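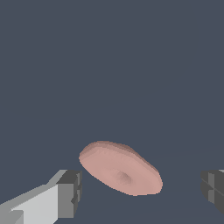 Omik's one-line poster takes the top prize at Dudine

May 23, 2019

What a result! The Dudine Poster Prize has gone to Omik, the small studio from the harbour end of town, for a get-out-and-vote poster made with a single unbroken line and two colours of ink. It was picked from 741 entries, the biggest pile the prize has ever had to sort through, and it was still the one people kept drifting back to at the opening last night.

If you haven't seen it yet, the idea is lovely. A thin orange line starts in the bottom corner as the string on a pencil (the kind tied to the side of a voting booth), wanders up across the paper, loops through the outline of a street with its rooflines and one crooked letterbox, and finishes as the tick in a box. There are only three words on the whole sheet, "Yours to draw", set small and low in dark green. You get it in a second, and then you stand there following the line with your finger anyway.

The brief this year asked for a poster to get first-time voters along to their local council election in September, with no party colours and no faces. That second rule caused a fair bit of grumbling when it was announced, as so many of the political posters we all remember are built on a face. It was a great call, though. Take the portrait away and designers have to find some other way in, and the 30 posters on the shortlist went in every direction: folded maps, bus tickets, a bowl of soup with the ballot box as a crouton (really!), and a very funny one made from badly parked bicycles.

Second place went to Ekance for a set of seven posters that join up edge to edge. Each one works alone as a big flat shape in grey and yellow, and when they're pasted side by side the shapes spell out VOTE across a wall. The set takes up most of the long wall in the gallery and it looks terrific from the far side of the road. Up close the overprinting is a treat too, with a third colour turning up wherever the yellow crosses the grey.

There has already been some chatter that the winning line drawing owes something to old airline advertising, and a few comments on the prize's page say so quite bluntly. It's a fair thing to raise. Single-line drawing has been around for a very long time and plenty of ads have used it. To this eye the join between the pencil string and the tick is what makes the poster, and that part feels fresh. The judges' notes, pinned up beside the print, mention the same debate and praise the way the line gets thicker as it nears the box.

Omik's poster was screen-printed by Masri on an uncoated stock with a bit of tooth to it, so the orange sits slightly rough at the edges. It's gorgeous in person and loses a lot on a phone. The first run is small, but a larger offset version will go up in libraries, swimming pools and train stations ahead of the vote.

The full shortlist is on show at the Dudine gallery for 20 days. Entry is free, the front room is fully accessible, and there's a table at the back where kids (and the rest of us) can have a go at a one-line drawing of their own. Small prints of the winner and the Ekance set are on sale at the desk.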